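Elstead fit-out: progress report to the Lamov fund

23 January 2019

12 shares | 3 comments

The cleaning round at Elstead is behind, and I would sooner put that in writing now than have it come up in March. Of the $400 set aside for floor coverings and supplies, 31 dollars is left. I am not convinced the rest bought us much.

The mats were meant to cut down on mopping. Dewan's quote said as much, and I had doubts about it then. A dark, shiny mat shows every mark under the lights, and we still go over it each shift. 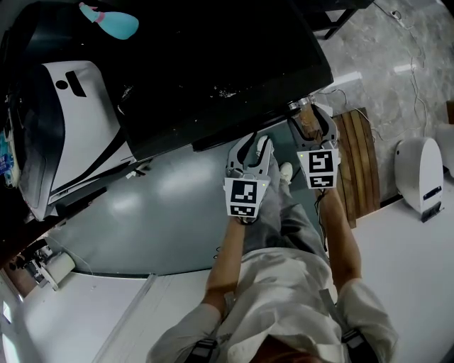 Moira Tennant

The big black cabinet is my other complaint. Its glossy top had white specks and bits of debris across it, with a light blue spray bottle sitting up there as well. Supplies are supposed to go back on the shelf. I have raised this at two meetings and the habit has not changed.

Jukia's schedule allows three hours a week for this room – fine on paper, but it leaves out moving things off the floor first. The white vacuum-style unit by the mat has a cable that needs to be tidied each time. I have asked for a colour-coded storage plan and will believe it when I see it.

I do not recommend ordering more mats until the March review. If the fund wants to go ahead anyway, please have Dewan put its cleaning claims in writing.

Related
Elstead storage plan: first draft
Jukia cleaning schedule, revised
What we spent on floors

Contact us | © 2019 Elstead | Back to top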